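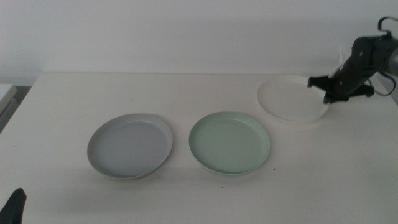
Gray, green, white – the white one's in the gripper.

Day 6 with the Muli arms on trial from Dolleo, and I'm typing this with a sandwich in my other hand. Plates again! I picked the dullest test I could think of, since that's what our customers would buy it for, and I still ended up pulling my chair closer.

The white plate is the mean one. White on a white table, I can barely make out the rim myself, so I wanted to see how the arm would go in on it. The green and the gray I worry about less.

Wafula came by before lunch and asked what I'd pay for it. I said less than they want. The Starkent quote is still in my drawer and it's 933 cheaper with the second arm included, but their teaching software made me want to lie down on the floor. With this one I had a basic pick set up in 20 minutes, and that was with Mwanahawa on the phone asking where the Gratenik invoices went (no idea, sorry).

Gripes so far: the manual skips a page on setting grip force, and the support line closes at 4 p.m., right when I start having questions. Also I don't love the cable looping up over the top of the arm. Must ask if there's a clip for it.

I have 2 weeks left before I have to say yes or send it back. Bowls tomorrow, if I can find any.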